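Tabletop Equipment Planning Notes

README, last touched 2020-11-05

What this is

A folder of spreadsheets and notes about buying, budgeting for and generally regretting the kit in our tabletop manipulation cell. It began as one sheet called costs_final. There are now several sheets, and two of them are called final. The one to trust is costs_august.csv, which has been kept up to date ever since August and was never renamed.

If you are planning a similar cell, take what you like. If you are looking for control code, it lives in the Flara repository and nothing in here will move a robot.

What's in the folder

costs_august.csv: every line item, including the ones we hoped would be free
lead_times.csv: what the supplier said, next to what the calendar said
tableware.csv: forks, spoons, glasses, dishes, and what became of them
spares.csv: things bought twice on purpose
regrets.txt: things bought twice by accident

Columns in costs_august.csv

item: plain name, as you would say it across the room
supplier: Lumell for arms and mounts, Sokau for cable and connectors, "shop" for anything bought in a shop
quoted: price on the quote
paid: price on the invoice, delivery included
why_different: free text, occasionally heated
budget_line: capital, consumable or argument

All prices are in euros without VAT, except the ones entered during the first week, which are with VAT. These are marked with a star. We meant to convert them.

There are 147 rows. A blank in "paid" means the invoice has not arrived. A zero means someone gave it to us, usually while moving offices.

How we budget

Start with the arms, as everyone does, and then try to remember that they are the part you will be allowed to buy. Finance understands an arm. Finance is less sure about a second set of gripper fingers, a drum of cable, or a replacement for a perfectly good table that happens to be the wrong height.

Our rule is now to hold back 700 euros per quarter for small stuff and to spend it without a meeting. Before we had the rule, a packet of bolts could take longer to approve than to mine, smelt and ship.

Delivery is its own line. The Cáceres site pays more for it than we do, and their rows carry the tag CC so that nobody averages the two and presents the result on a slide.

Lead times

Lumell quotes working days. We plan in weeks. Sokau quotes "soon". The longest wait in the file is 24 weeks, for a mounting plate, a flat piece of metal with holes in it. The arm it was meant to hold arrived early and spent the time in its box, with its warranty running.

Order plates first. Order cable with them, longer than you measured. A cable that is just long enough on the drawing is too short as soon as the joint bends.

Tableware

The cheapest rows get the most questions, so a word on them. We buy household tableware in single pieces from ordinary shops. Sets are a false economy: you pay for a lot of identical forks and learn the same thing from each. Mixed handles, shiny metal and see-through glass are what make the job hard, and hard is what we are paying for.

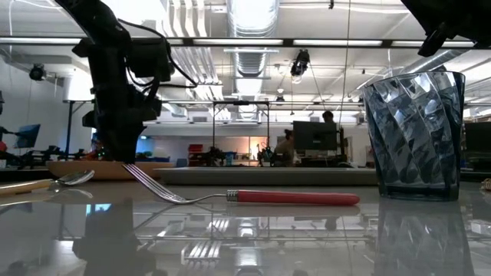 Red-handled fork under the gripper, swirled glass to the right. Both come under consumables.

Glasses are budgeted as if they will all break. Cutlery is budgeted as if it will all wander off to the kitchen, and tableware.csv has a status called "kitchen" for that purpose. Dishes last well. The glossy tabletop is entered under capital, and the cloth for wiping it under consumables; the cloth has been reordered more often than any other item in the folder.

Please don't claim a fork on expenses as "end effector, passive". It has been tried and it was sent back.

Known problems

Exchange rates were typed in by hand.
Lighting is missing entirely. It came with the building and so cost us nothing until it needed a new fitting.
The row for monitors is a guess with a decimal point.
Staff time is not included. We added it once and the sheet became upsetting.

Planned purchases

A spare gripper, same model as the current ones. More bins. One table, correct height, measured by 2 people independently.

Changes and corrections

Send them as edits to costs_august.csv, with a note in why_different. Please don't start a new sheet, and if you must, don't call it final.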